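Cómo limpiar una mesilla de madera con molduras (sin dejar el polvo en las esquinas)

Blog Tovside — 9 de octubre

Venga, que me lo habéis pedido mucho desde que puse lo de la cómoda. Las mesillas de madera clara tienen un problema muy suyo: por arriba parece que están limpias, pasas el dedo por la moldura del cajón y sale una pelusilla gris que da hasta vergüenza. La mía es pequeñita, de madera color miel, con dos cajones y un pomo redondo en cada uno, y los paneles van rehundidos, con su reborde. Preciosa. Y un nido de polvo, también os lo digo.

Yo empecé pasándole el trapo húmedo directamente, como todo el mundo, y lo único que hacía era barro en los rincones. Ahora voy siempre en seco primero y el trapo lo dejo para el final, casi como capricho.

Lo que uso:

Un cepillo de mano con cerdas oscuras y tupidas
Un recogedor pequeño
Un pincel de repostería viejo (limpio, claro)
Dos paños de algodón, uno para húmedo y otro para seco
Una gota de jabón neutro
Cera incolora, solo si toca

El cepillo y el recogedor los dejo encima de la mesilla mientras voy vaciando cajones, así no tengo que ir a buscarlos con las manos llenas de cargadores y pañuelos. 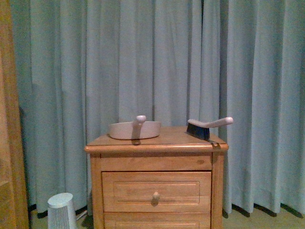 Pág. 321

Paso 1. Quita lo de encima y vacía los cajones

Todo fuera: la lámpara, el libro, el vaso de agua de anoche. Los cajones los vacío sobre la cama, encima de una toalla, y aprovecho para tirar lo que no sirve. En la última limpieza me salieron tres tapones para los oídos desparejados y la garantía de una plancha que ya no tengo. Si tus cajones salen del todo, sácalos y ponles un pósit por detrás con «arriba» y «abajo». Los míos parecen iguales y no lo son: si los cambio de sitio, el de abajo roza.

Paso 2. Cepilla de arriba abajo

Primero el tablero. Pasadas largas siguiendo la veta, desde el fondo hacia ti, con el recogedor pegado justo por debajo del borde. Si el canto es redondeado, como en la mía, el polvo se escurre solito y casi no hay que apretar. Luego el travesaño liso que va debajo del tablero, que no lo limpia nadie porque queda a la sombra del voladizo y no se ve hasta que te agachas.

Con los cajones cerrados, cepilla las molduras por los cuatro lados, terminando siempre en las esquinas de abajo, que es donde se acumula todo. Aquí entra el pincel de repostería: lo pones casi plano contra el reborde y lo arrastras. ¡Sale una cantidad de cosas! Alrededor del pomo dale vueltecitas, y si está flojo, aprovecha y aprieta el tornillo desde dentro.

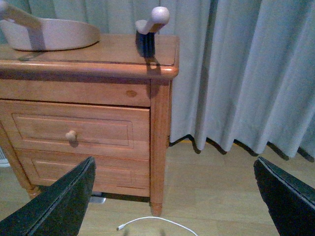
Otra cosa del cepillo, que me lo preguntáis: da igual la marca. Yo tuve uno de Julico que me duró años, y lo que de verdad se nota es que las cerdas estén juntas y limpias. Dale un par de golpecitos contra el recogedor cada dos o tres pasadas. Si no, lo que quitas de un lado lo vas dejando en el otro, y luego nos enfadamos con el mueble.

Paso 3. El hueco de debajo

Si tu mesilla tiene patas cortas, ya sabes lo que vive ahí. Apártala un palmo, y cuidado con arrastrarla: levántala de los dos lados, que las patas torneadas sufren mucho con los tirones. Si tienes cables por el suelo, retíralos antes. Barre el hueco, barre la pared y sacude un poco la parte baja de las cortinas si las tienes detrás. Las cortinas hasta el suelo sueltan muchísima pelusa, y si las sacudes al final te toca repetir el tablero (me ha pasado más de una vez).

Paso 4. Ahora sí, el trapo

Agua tibia, la gotita de jabón y el paño escurrido hasta que te duelan las muñecas. Pásalo siguiendo la veta y seca enseguida con el otro. En las molduras, envuelve la punta de un palito de madera con el paño y repasa el canto. No dejes agua en las esquinas del panel ni junto a los herrajes, si lleva alguno. 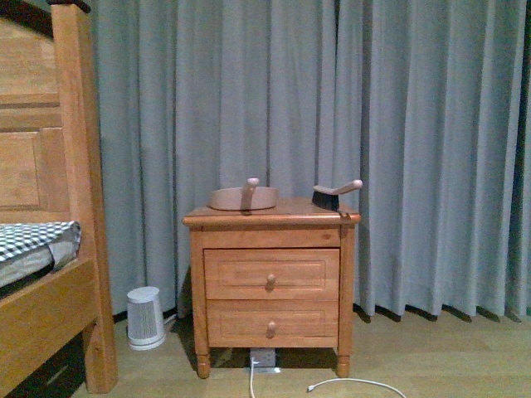

Mientras termina de airearse, dejo los cajones entreabiertos una hora. En mayo, con la ventana abierta, con media hora me sobra, pero en otoño prefiero no correr.

Paso 5. Cercos de vaso y zonas ásperas

Esto solo si hace falta, y solo si la madera va encerada o al aceite. Si está barnizada, no lijes: te vas a cargar el brillo y luego se nota un parche. Para una zona áspera uso lija de grano 600, en seco, a favor de la veta y casi sin peso en la mano. Después, si quiero que quede suave como un caramelo, un repaso con la de 3000. Cepillo otra vez, paño seco y una capa finísima de cera. Yo gasto la incolora de Saarela —me quedaba media lata del escritorio— y la extiendo con una camiseta vieja, que deja menos pelo que los paños nuevos.

Prueba siempre antes en la trasera, por favor. La cera oscurece un poquito las maderas claras y más vale enterarse por detrás.

Cada cuánto lo hago

El cepillado, una vez por semana, y se tarda menos que en hacer la cama. El trapo, una vez al mes. Vaciar cajones, cuando ya no cierran. Y el cepillo lo lavo con agua y jabón y lo dejo secar con las cerdas hacia abajo, para que no se le meta el agua en la cabeza.

Si tenéis truco para las molduras muy finas, dejádmelo en los comentarios, que con las de la cómoda sigo peleándome.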